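Chapter 4
Running Old Software on New Machines

What you need before you start: a computer with 2 GB of free memory, a disk image (your instructor has the Rukar one), patience.

Old programs don't die. They just stop opening. You double-click, you get an error, or nothing at all. The file is fine, every byte still there. What's gone is the stuff it expected to find around it — the processor, the system calls, a sound card it talked to directly.

Three ways to deal with that. Port it, meaning rewrite the parts that don't fit. Translate it, so calls to the old system become calls to the new one. Or emulate the whole machine and let the program think nothing changed. This chapter is mostly about the last one. Porting was Chapter 3, go back if you skipped it.

Quick case. Hamdale was a page layout program for the Tapsell home computer. Small following, schools mostly. Concetta Piras had 225 newsletters saved in its format and no working Tapsell to read them on. No export either. The format was never written down anywhere, so a converter was out, at least to begin with. She needed the program itself.
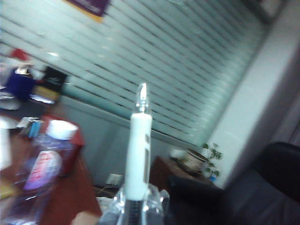 So she went looking for an emulator. Found Wavdale, which ran Tapsell games pretty well and almost nothing else. Games use the screen and the joystick port. Hamdale used the printer port, constantly, even when you weren't printing, and Wavdale just returned zeros there. Program hung at the title screen every time.

The fix came from Mafalda Teixeira, 66 lines of code, a fake printer that says "ready" when asked. Nothing more then that. It didn't print. Hamdale opened, the newsletters opened, and printing to a file got added in September.

Keep that case in mind, we come back to it in 4.2 and again in the exercises.

Key terms for this chapter
Host: the machine you're really sitting at.
Guest: the machine being imitated.
Disk image: one file holding everthing that was on a disk, in order, blank parts included.
ROM: the built-in code the guest starts from. Often still under copyright. Read the box in 4.3 before you download anything.
Stub: a fake part that gives just enough of an answer to keep a program going.

4.1 What an emulator does all day

Fetch an instruction. Figure out what it means. Do it. Fetch the next one. That's the loop, and a simple emulator is that loop plus a big table. Slow, yes — one guest instruction can cost dozens on the host. For a machine as old as the Tapsell it doesn't matter much. For newer guests it does, and then you need the tricks in 4.4.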